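Na quinta-feira, 6 de dezembro de 2018, Amerley Owusu abriu o turno com a tarefa 637: aproximar a pinça da caixa preta, fechar, recuar, repetir. Na Lombardi, onde trabalhara sete anos como montadora, a caixa pegava-se com a mão. Na Fondar, o contrato previa 119 repetições por turno e proibia o contato direto com a peça.

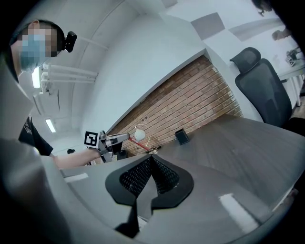 Posto junto à parede de tijolo. Operador de máscara, com a pinça na mão.

O manual da Jemby dedicava quatro páginas ao ângulo do pulso. Amerley leu-as duas vezes. O gesto que ela fazia sem pensar tinha agora nome, tolerância e código de rejeição. Movimento hesitante: código 4. Movimento rápido demais: código 7. Corrigir a peça com o dedo não tinha código — a sessão era anulada.

— E quando a máquina aprender? — perguntou ao supervisor.

— Passa-se à tarefa seguinte.

— E quem fica na linha?

Ele consultou a planilha. A linha da Drorley fora convertida em abril. Dos montadores, parte seguira para inspeção, parte para gravação. A coluna restante não tinha título.

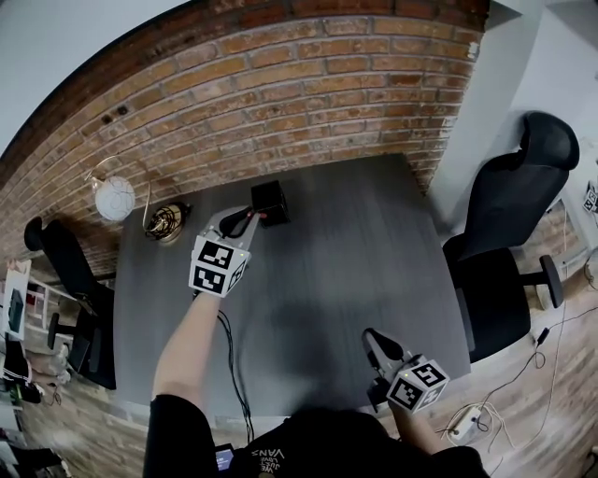 Duas pinças sobre a mesa, a esquerda voltada para a caixa preta.

À noite, em casa, Amerley pegou uma xícara e notou que alinhava o pulso antes de fechar os dedos. Pousou-a e pegou de novo, mais devagar. Código 4, pensou, e bebeu o chá.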